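Macaron shells keep cracking on one side of the tray
Baking & Pastry > Cookies and Meringue
Posted August 29, 2021

Prendham_Baker

I have made almond macarons by the French method nine weekends running and I get the same failure most times. The shells on the left half of the tray crack across the top and have no feet. The shells on the right half are acceptable, sometimes good. Same batter, same tray, same bake.

Details. Almond flour and powdered sugar are sifted together twice. Egg whites are at room temperature, whipped to stiff peaks with granulated sugar. I fold until the batter falls off the spatula in a ribbon. I pipe onto parchment, rap the tray on the counter, rest 30 minutes, and bake at 300 F on the middle rack. The oven is a Warkine wall unit from 1995 with a single bottom element and no fan. An oven thermometer hung at the center reads correctly.

I have changed the brand of almond flour, aged the whites overnight, and tried a longer fold. None of that moved the cracks off the left side. I would rather not replace the oven. I also need to plate these for a tea in a few weeks, so any advice on the table side is welcome. My shells are a dusty rose and the filling is raspberry.
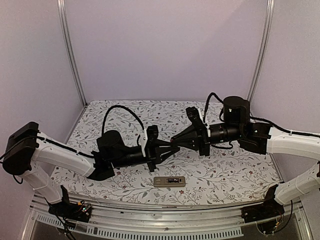 ouali_kitchen

A defect that stays on one side of the tray is an oven or drying problem. Your batter is the same left and right, so leave the recipe alone until the heat is sorted out. For the tea, serve on plain white plates and take the color of everything else from the shells; a cloth like the white one in the picture, with gray leaves on thin stems and small dark red blossoms, would suit dusty rose and raspberry without competing with them. Keep the print small in scale, and skip a patterned doily on top of a patterned cloth.

Now the oven. One thermometer in the center tells you the center. Buy a second one, or move the one you have. Put it at the left rear, wait for the oven to cycle a few times, write down the high and the low, and then do the same at the right rear. In an older oven with one bottom element the difference between sides can easily be 25 degrees. Macarons crack when the bottom heat sets the inside and steam forces its way out through the top before the skin can hold it. If the left side runs hot, that accounts for all of it.

What to do, in this order:

Preheat for a full hour. The beep on these ovens comes on when the air is hot, and the walls are still well behind.

Put an empty heavy sheet pan on the rack directly below your baking tray. It shields the shells from the element and evens out the heat from underneath.

Drop the set temperature by 10 degrees and add two minutes.

Rotate the tray once, front to back, after the feet have risen and set. With most ovens that is past the halfway point. If you open the door earlier you will lose the feet on the good side too.

If the left side still cracks after that, pipe only on the right two thirds of the tray and bake more trays. It is slow but it works.
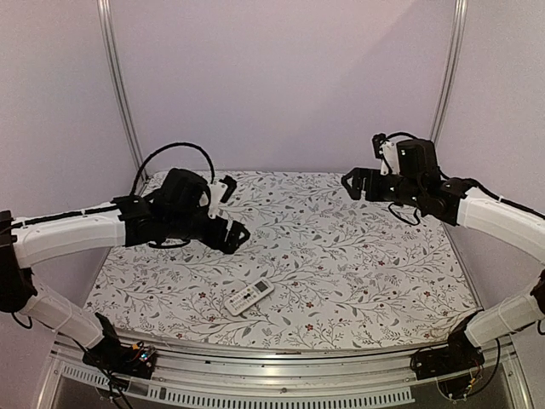
One more check before you blame the oven entirely. Resting time is not a fixed number. Touch a shell from the left side and a shell from the right side before they go in. Each should feel dry and leave nothing on your finger. If your tray rests beside a sink, a dishwasher vent or a kettle, the near side will stay tacky long after the far side has a skin. On a humid day in May I have waited well over an hour. Turn the tray around halfway through the rest and see whether the cracks change sides — if they do, the oven is innocent and you have saved yourself a thermometer.

Also weigh your egg whites if you are not doing so already. Counting eggs gives a different batter every weekend, which makes any test of the oven hard to read.

bistano

Silicone mat. Parchment curls and the mat doesn't. I had cracks and bought a mat and had fewer cracks. Double up your trays as well if they are thin.

I don't rest mine at all and they come out fine, so I think the resting is overdone, but my oven has a fan.

Prendham_Baker

Follow-up. I took readings at both sides as suggested. Left rear peaks at 328 F, right rear at 304 F, center 300 F as before. I baked a half batch with an empty pan on the rack below, the oven set 10 degrees lower and two extra minutes. Two shells cracked, both in the left rear corner. The rest had feet, a little short but even all the way around.

I did not turn the tray during the rest this time, so I can't say anything about the drying. It does sit next to the dishwasher. Will test that next weekend with the dishwasher off. I now weigh the whites.

ouali_kitchen

Short feet at the lower setting are normal. Raise it by five degrees and keep the shield pan where it is. Leave the left rear corner of the parchment empty. Fill the shells and refrigerate them overnight in a closed container, then bring them out half an hour before serving.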